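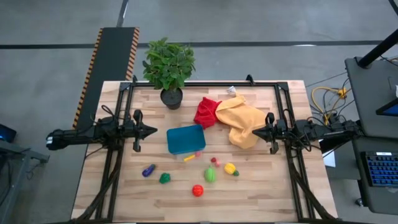

Figure 3. Table layout for the clear-and-sort chore: two arms, a teal tray, toy food, two cloths and a potted plant.

4.2 The clearing chore

I picked this chore because my sister asked me, over dinner, whether the robots I work with could tidy her kitchen table yet, and I gave her a long answer that boiled down to "sort of." So this section is my attempt at a better one! The job sounds tiny. Put the toy food in the tray, fold whatever cloth is lying around, and leave the plant alone. A five-year-old could do it (and would probably get bored before the folding).

Let me start with the food, which went well. Over 27 trials the arms, running the policy we call Jollo, got every piece into the tray in 16 of them with no help from us. Most of what went wrong was small stuff. The little pink and red pieces are hard to pinch with pointed fingers, and if the grip lands even a bit high, the toy squirts out sideways and the arm has to go hunting for it. The eggplant was a dream by comparison. Denise Staniforth, who labeled the trials with me, started calling it the warm-up, and I've caught myself using the word in meetings.

We let the software choose which arm goes after which piece. I expected a simple split down the middle of the table, left arm for left things, and that's mostly what we saw, but pieces close to the tray caused a kind of politeness problem: both arms would drift in, both would back off, and then they'd do it again. We capped this with a timeout. It's an ugly fix, and Section 5 says more about what we'd like to do instead.

Now the cloths. Oh boy. Crumpled fabric has no obvious corner to grab, and when one cloth lies partly over another, as the yellow one does over the red in Figure 3, the policy has to decide whether it's looking at one thing or two. Quite often it picked up both and folded them together, very neatly, into a single lump. We scored that as a failure. Ottmar Albers argued for half credit, on the grounds that his own laundry looks like that, but we kept the strict rule so our numbers could be compared with the earlier Premden runs.

The plant is there as a thing to avoid. Leaves are bushy and they move when brushed, so a planner that treats the pot as a plain cylinder will happily sweep through the top of it. We padded the keep-out zone until the arms stayed clear, and paid for it in reach, because cloth lying close to the pot became awkward to get at from above.

So, can it do the chore? With the hard toys, I'd say yes on a good day, if you're patient and don't mind picking up a stray berry yourself. With cloth, I wouldn't leave it alone in anybody's kitchen. We trained on 2,000 demonstrations, and I doubt that more of the same would fix the folding; what seems to be missing is a way to feel how many layers are between the fingers. The next section looks at that with the Ondano touch pads.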